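Kovmont releases first results from household chores project

27 February 2019

Robotics company Kovmont has released the first results from its household chores project, which looks at how much everyday housework a machine can be trusted to do without help.

The project, called Zimard, covers four jobs: folding laundry, clearing a table, putting away groceries and making a bed. The company collected 4000 recordings of people doing these jobs in ordinary homes, using hand-held grippers in place of their own fingers. The recordings were then used to train a two-armed test machine at the Kovmont workshop.

Clearing a table went best. The machine finished the job without help in most trials, provided the dishes were ones it had handled before. Laundry was the weakest of the four. Out of 102 attempts at folding a shirt, the machine produced a fold the testers would accept in five.

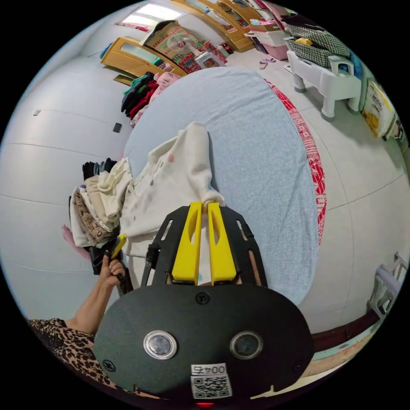

"Clothes are hard because they never lie the same way twice," said Ignacio Alarcón, who leads the project. "A person picks up a sleeve by the edge and thinks nothing of it. The machine has to find the edge first, and on a bed with other clothes on it, that is where most attempts go wrong."

Alarcón said the results should not be read as a sign that a home laundry robot is close. Kovmont has no plans to sell one.

"People ask us when they can buy it. My answer is that you should keep folding your own shirts for now," he said. "We would sooner publish a low number than show a video of the one time it went well."

Shop-floor work may come sooner. Kovmont's partner Zundureo began a trial in January of a single-arm version that sorts folded towels by size and colour at its linen service. Staff check each stack before it leaves the building. Zundureo will decide whether to continue once the trial ends.

The next round of recordings will concentrate on clothing – mainly children's wear, socks and thin fabrics, which gave the machine the most trouble. Households that take part will be paid for their time and can withdraw their recordings at any stage.

Media inquiries can be sent to the Kovmont press office.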